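Good Practice at the Packing Cell: Gallery
Castillo site, packing line. Posted May 3, 2023

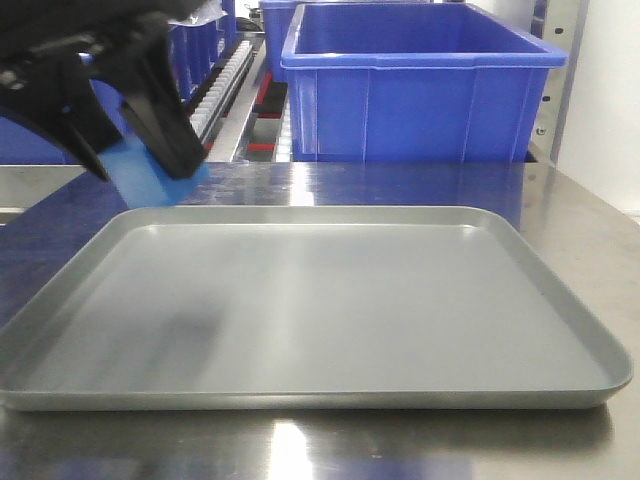 Blue item in the gripper over the gray tray. The tray sits flat on the steel top with its rim clear where it is in view.

The picture goes with the cell rules that Clerkura and the Castillo site agreed on last November. The rules apply to every shift, including cleaning and changeover. The same set is used at Gostulholm, apart from the bin heights. The full text is in the binder at each cell.

Trays
One tray at a time on the steel top. Take out whatever was left from the last order before starting a new one. Trays with a cracked or bent rim go to the return rack. Do not tape them.

Speed
Travel speed over the table is limited to 900 mm per second. When the gate is open for teaching, the limit is 40 mm per second and the person inside carries the enable switch. Only a shift lead may change either value, and the change is written in the log.

Gripper fingers
Check the finger pads at the start of each shift. Pads are replaced after 3,000 picks or at the first visible cut. Always replace both.

Bins and conveyor
Bins stay behind the table line, with the open side up. Nothing is stacked on the rollers. Loose film is picked up before restart. Keep 800 mm of clear floor in front of the cell door.

Steel top
Wipe down with the machine stopped and locked out. Use the cloths from the Piveo kit and no spray near the gripper. Let the surface dry before a tray goes back on. Glare on the steel can upset the pick check, so report repeated missed picks and leave the lamps where they are.

Dropped items
Stop the cell, open the gate, pick up the item by hand and put it in the reject bin. Do not reach over the guard. Record the drop on the sheet by the door, even if the item looks fine.

Questions about the rules go to the shift lead. Changes are posted on this page.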